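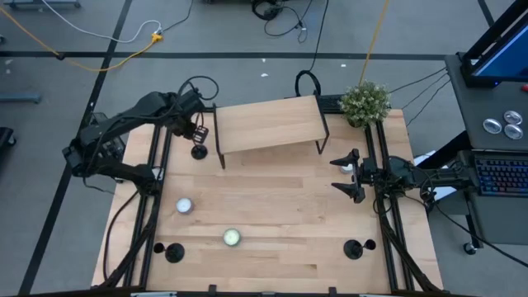 Two-arm bench with the shelf task laid out. The right gripper has a small white cylinder in it.

Teaching a two-arm robot to tidy a shelf: what to do before you hit record

Most guides to teleoperation start by telling you that a robot can learn a household task from a few minutes of your time. I have not seen it happen. What I have seen is people collecting demonstrations in a hurry, training on them overnight, and getting a robot that reaches confidently for a spot where a candle used to be. This page covers how I collect demonstrations for one dull task, putting small round things onto a low shelf. Adjust it to your own bench.

You need two follower arms facing each other over the table, something to drive them with (I use a pair of leader arms), a camera that sees the whole table, and one at each wrist. Gregor Pringle will tell you a single overhead camera is enough. He works with big boxes.

Step 1. Write the task in one sentence

"Pick up each candle and set it on the shelf." If you need a second sentence, you have two tasks, and you should record them separately. Decide now which arm goes first and whether handing over between arms is allowed. My first set for Flurnico had 86 episodes, and I threw them all out because I had been switching arms whenever I felt like it.

Step 2. Warm up without recording

Drive the arms through the whole task until your hands stop thinking about it. Watch for lag, and for a gripper that keeps closing after you let go. The sales pages say you can skip this. Your early episodes will say otherwise, and the model can't tell your clumsy ones from your good ones.
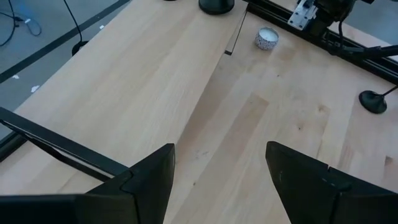

Wrist cameras are where I find most of my mistakes, so go through that video before anything else. Check three points for every episode: does the target come into view before the fingers start to close, do the fingertips stay visible, and is there anything else close enough to confuse the approach? A tin candle standing just short of the rail, with a stand's round base nearby, is a fair test of that last point. The fingers have to come down on the tin without brushing the base, and a driver watching only the overhead feed will misjudge the gap. If you can't tell from the wrist video alone what the arm is about to do, I wouldn't expect the model to work it out either.

Step 3. Record slowly, with dull hands

Approach from above. Pause for a beat over the object. Close, lift, move, lower, open, back away. Keep the order the same even when a shortcut looks tempting.

Stop the episode as soon as the last object is down and the arms are clear. Long tails of an arm doing nothing teach the robot to do nothing, and it learns that part very well.

Step 4. Move things, but on purpose

Shift the candles between episodes. Turn the shelf a little. Swap a white one for a green one. Change one thing at a time and write it down. "Natural variation" usually means the driver puts everything back in the same four places, and I include myself in that.

Leave some clutter on the table if the robot will have to live with clutter. A keyboard and a potted plant will do. Just don't add them halfway through the set.

Step 5. Throw episodes away

I aim for 200 keepers. Delete anything with a drop, a bump against the shelf, or a long hesitation. Some people keep the drops so the robot can "learn to recover." That can work if you record recoveries deliberately and label them. Agnes Gillies does it that way and gets decent results. Leaving accidents in and hoping is a different thing.

Step 6. Test somewhere you didn't record

Put a candle where none of your episodes had one. If the arm fails, more episodes from the old positions won't help much. If it succeeds, try again in the evening with the blinds down before you tell anyone.

When a vendor quotes you a success rate, ask how many starting positions were tested and who reset the table between tries. I've asked this in three demos so far and got a straight answer in one.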